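Bench notebook, October – mug program, evening session

Picked up at the point where the old notes stop, with the arm at the shop still waiting on its new base plate and me itching to get on with the grasp code anyway. So it's simulation again tonight, on the big desktop under the window, with the fan roaring like a hair dryer. I don't mind one bit. I got more done between dinner and midnight than in the whole of last month.

For anyone reading this who missed the earlier pages: the build is called Tallurow. The goal is still the same as on page one. The arm picks a mug off a cluttered table, carries it over to the rack, sets it down, and goes back for the next thing. Mugs first, then bowls, then glass, which I expect to hate.

Setup for tonight

Started from the Lastgate scene file and left the furniture alone. Only changes:

Friction on the finger pads down a bit from last time. The old value was so high that the mug stuck to the fingers like it was glued on, and that taught me nothing.

Mug mass set to 582 grams. I weighed the heavy one from the shop kitchen with an inch of cold coffee in it, so that's our worst case for now.

Physics rate up to 500 steps per second. It was set lower to save time and I'm pretty sure that's where the jitter in the fingers came from. Runs are slower, but the jitter is gone! Very happy about this one.

Planner is Palaniappan, same build as before. I keep meaning to update it and I keep not doing it in the middle of something that works.

Grasp approach

The old approach came at the mug from the side and tried to wrap the whole body. Fine on a bare table. Put a few neighbors next to it and the planner gives up, or it finds some crazy path that goes up and over and arrives with the wrist nearly upside down. I watched it think about that for 42 seconds at one point and then report no solution.

New approach is the rim pinch. One fingertip goes down inside the mug, the other stays outside, close on the wall between them, lift. It needs hardly any room around the mug, only enough for the thickness of one finger. The handle doesn't matter much either as long as you don't pinch right where it joins. I had this down as a backup idea in the summer and never gave it a proper try, which seems silly now.

Things to tune: how deep the inside finger goes (too shallow and it slips over the lip, too deep and the knuckle hits the rim), how hard to close, and where on the rim to aim. For now I pick the spot on the rim with the most open space outside it. Dumb rule, works nicely.

Saved a close view of the fingers and a wide one while I was at it.
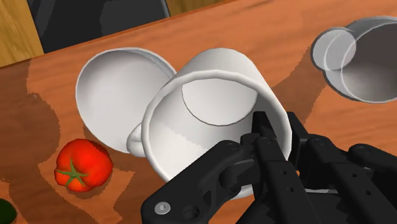
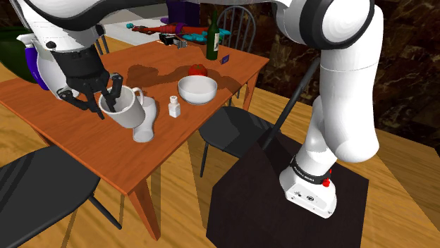

Rim pinch in the sim. First view: one fingertip inside the mug, one outside. Second view: mug held over the table, tilted.

About that tilt. A rim pinch holds the mug way off its center of mass, so the weight wants to swing it around the pads. With an empty mug I really don't care, the rack doesn't either. With coffee in it I would care a lot. Two ways to go, as far as I can tell. Squeeze harder, or move the pinch so the weight hangs closer to straight down from the pads. I'd like to try the second one first. Squeezing harder is what cracked the blue mug on the real gripper in spring, and I still feel bad about the blue mug.

There's a third option, wider pads. I have a strip of the soft urethane left from the Otel kit, enough for two pairs if I cut carefully. Wider pads would resist the twist better. They would also eat up some of that nice small clearance on the outside of the mug, so maybe only a little wider. Will sketch something.

Batch run

Left it going while I cleaned up the bench and ate the last of the soup. Mug position and turn randomized each time, everything else on the table left in place. It logged 1,477 attempts before I stopped it. I haven't sorted them yet, so no success number in here until I do it properly with the script. I don't want to write down a guess and then have everybody quote it back to me.

What I did do was scrub through a handful of the failures by hand, and they sort of rhyme. Mostly it's the outside finger coming down on top of a neighbor, with the bowl the usual victim. The rule for choosing the rim spot looks at the gap at table height only, and the bowl gets wider as it goes up. Obvious once you see it. The fix is to check the gap over the whole height the finger travels through. That should be a small change in the scoring function, maybe ten lines.

The other kind is stranger. The fingers close fine, the lift starts fine, and then the arm swings its elbow wide on the way out and the planner calls it a near miss with one of the chairs. Now, chairs in the real shop do not stay put (look at the place after a class night) so I'm inclined to leave them in and let the planner deal with it. If it can handle four chairs in here it'll be in good shape over there.

Notes to carry over

Base plate: hole pattern is right in the drawing now, I checked it twice against the casting. Bolts are in the yellow tin.

The hood over the laser cutter is still rattling. Not my project, just saying.

When the real arm is back up, run the rim pinch slowly, with the speed limit on and the foam down. Steel camping mug first. Ceramic only after a clean evening with the steel one.

Camera cable needs a strain relief where it leaves the wrist. The tape is a disgrace.

Glass: the same pinch ought to work on the outside and inside of a tumbler, but the depth camera sees straight through the walls and gives me junk. One idea is to find the rim from color edges and skip depth completely. Another is to put a ring of painter's tape on every glass and call it version one. Tempted by the tape!

Next session

Fix the gap check, rerun the same seeds, compare the two logs side by side. Try the pinch point a quarter turn around from the handle and see what the tilt does. If there's time left over, swap the mug for the bowl and see how badly it goes. I have high hopes and no evidence.

11:50, shutting the desktop down, logs are copied to the shared drive under tallurow/rim.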